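Condition on Receipt

The inventory for the Nollik estate ran to 3640 lines, and Shona Dunstan had been assigned the linens, lines 1137 to the end. The firm in Vodbridge supplied the form. Each line had a field for material, a field for color, a field for condition and a field for remarks. Remarks were limited to the width of the box.

She started at seven in the morning, in the back bedroom, with the door propped open for air. It was September and the radiators had already been drained. The method was the one she had used in other houses. Take the item from its container. Open it fully. Check both faces and all four edges. Fold it, set it on the table, write the line. The fold was in half, in half again, and then once across, which gave a rectangle that stacked well and did not slide.

The table had a dark gray cloth over it. She had brought the cloth herself. White items showed their stains against it, and pale lint could be seen and picked off. It was a twill, heavy enough to hang straight, and it had been through more than 2 houses a year for as long as she had worked for the firm.

The beige bin was not on the plan. The plan of the room, drawn by a man named Rosales the week before, showed a wardrobe, a chest of drawers, a bed frame and a blanket box. The bin was between the wardrobe and the wall. She wrote "plastic, beige, no lid" under sundries and carried it to the light.

She expected dust sheets. The first item out was purple, a knit with a fine rib. It came up twisted, narrow at the bottom and wide at the top, and it kept the twist for as long as it was held.
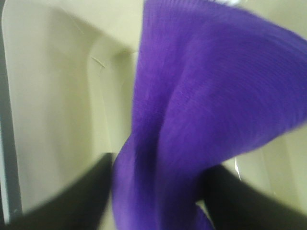
Line 1137. Knit, ribbed, purple.

She opened it and checked the faces. There were no labels. She checked the edges and found one pulled thread, length of a fingernail. Under condition she wrote "fair." Under remarks she wrote "one pull," and then sat for a while with the pen over the box, which had room for two more words.

The client's letter had asked about a purple item. It was a short letter. It said that the deceased had owned something purple that she kept near her in the last years, that the family did not agree on what it was, and that they would be glad to hear if anything of the kind was found. One daughter remembered a shawl. The other daughter remembered a blanket for a child's bed. The son remembered a cloth that she used on her spectacles, and thought the others had made the rest up.

The firm's position on letters of this kind was set out in the handbook. Staff record what is present. Staff do not identify items by reputation. If a client asks whether a thing is the thing, the correct reply is the line number.

She measured it. It was too small for a shawl unless the wearer was small, and too large for spectacles unless the wearer was particular. As a blanket it would have covered a child up to a certain age. She wrote the measurements down in the margin, where the form made no provision for them.

The next item down was purple too.

It was a different material, a microfiber, the kind sold for glass and screens. She checked it in the same order as the first. No label, no pulls, no stains. She folded it and set it at the far left corner of the table, clear of the white box that held the finished slips. The gray cloth had crept while she worked and there was a ripple across the middle of it. She left it. 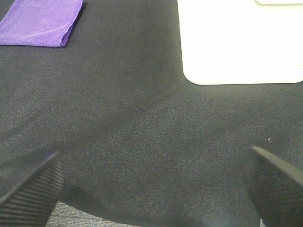

Line 1138. Microfiber, purple, folded.

At noon she telephoned the office. The supervisor asked for the count and she gave it. He asked if there was anything irregular.

"Two purple items," she said. "Different materials."

"Two lines, then."

"Yes."

"Which one do they want?"

She said that she did not know. She said that the son's account fitted one of them and that either daughter's account could be made to fit the other, but not both daughters' at once, unless the use of it had changed over the years.

"That's not condition," the supervisor said.

"No."

"Put the line numbers in the cover note."

She went back upstairs. The remaining items in the bin were pillowcases, and a tray cloth with a printed border from the Ukevon ferry. These took until three o'clock. The pillowcases were good. The tray cloth had a burn in the shape of an iron's tip – old, brown at the rim – and she entered it with the size of the burn and its distance from the hem.

Then she did something that the handbook did not cover. She picked up the knit again and laid it around her own shoulders, over the work coat. The ends met at the collarbone and no further. She stood at the window long enough to read the name on a van in the street. She took it off and laid it over her forearm, where it hung to the knee.

She folded it by the same method as before, in half, in half again, and once across. It made a thicker rectangle than the microfiber did. She put the two of them together, with the smaller on top, and tied them with the cotton tape used for sets.

The form had a code for sets. It required that the items match in material or in pattern, and these did not. She entered the code anyway. Under remarks, against both lines, she wrote "kept together," which fitted the box with a little space to spare, and went on to the blanket box.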